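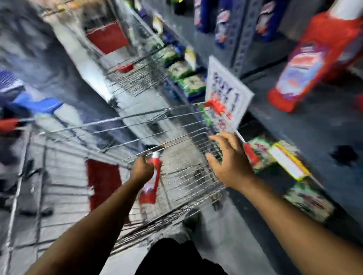
Retail Tech | Q&A

The floor manager at the Bresberg store has been pushing carts since high school, and she laughs, kindly, when I ask whether a machine could take over. "Ask me in May," she says. Staltero, the firm behind the trial, wants its machine collecting carts by then.

"It can follow an aisle, sure. But you steer with your whole body, and you feel a bad wheel before you see it." So far it has managed 4 carts on a good morning, and her crew moves 200. Would she like the help anyway? "Oh, my shoulders would love it!"

Comments (2)

makness_fan: Ours can't even find the milk.

Kamolrat: I'd settle for one that folds towels.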